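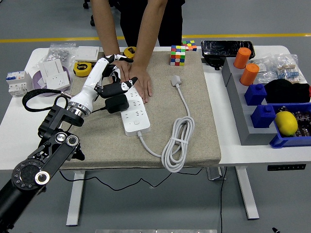

Delyth Parri wanted to know how long before one of these could do the plugs behind her couch. She asked it loud enough for the whole room to hear, and got a laugh, and then got a real answer, which was that they'd rather not name a year.

I was glad she went first, because I'd been standing there with the same question. It was Thursday evening at Pledmont, the old bottling building out past the rail yard, and Jamach had opened its robot lab to anybody who signed up on the website. The list closed at 35 people and one didn't make it, so there were 34 of us in paper name tags, trying to stay behind a rope that kept getting nudged forward.

I'll admit I'd come for the big stuff. You know, the running and the backflips! The first station had none of that. It was a table, a power strip, and a white robotic hand on the end of a black arm, and the job was to put a plug in a socket. I do that in the dark with a phone in my other hand. But the longer the engineer talked, the more I liked it. Every plug is a little different, she told us, and the last quarter inch is all feel. Get the angle a hair wrong and the prongs just skate around on the plastic (I've done that too, usually under a desk, usually while saying things I can't print here).

Then there's the other half of the problem - the strip itself. Push on one and it slides away from you. For now a person holds it down.
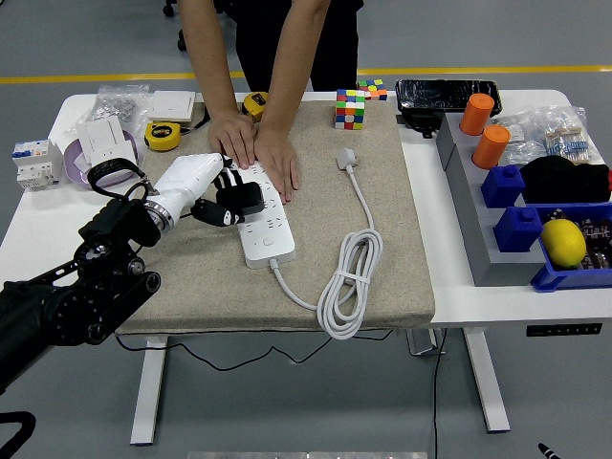

Somebody near me asked why they don't just bolt the thing to the table and be done with it. The engineer said they've done it that way, and it's fine for practice, but your kitchen doesn't come with bolts. What they want down the road is a second hand doing the holding, and getting two hands to agree on how hard to push is a whole project of its own. Theirs is called Cabrera. She wouldn't say much more about it, though she grinned when she said the name.

I asked how the robot learns. Mostly from people, she said. An operator steers it through the job, over and over, and the software chews on all of that later. A shift of steering runs 6 hours with breaks, and she told me your shoulders know it the next day. I hadn't pictured sore shoulders as part of the robot business.

We got 20 minutes at each stop, and I used up most of the next one wandering back to the first. So I can't tell you a lot about Putero, the cart that brings parts up from the stockroom, except that it's slow and very polite and it beeped at me twice. The coffee was by the loading dock. The cookies were gone by the time I found them.

Jamach says it'll run another evening in October if enough people ask. Sign up early and wear flat shoes - that concrete floor is hard on the feet.

Home | Features | Local | Food | Weekend | Archive

Contact the editors | Copyright, all rights reserved | Back to top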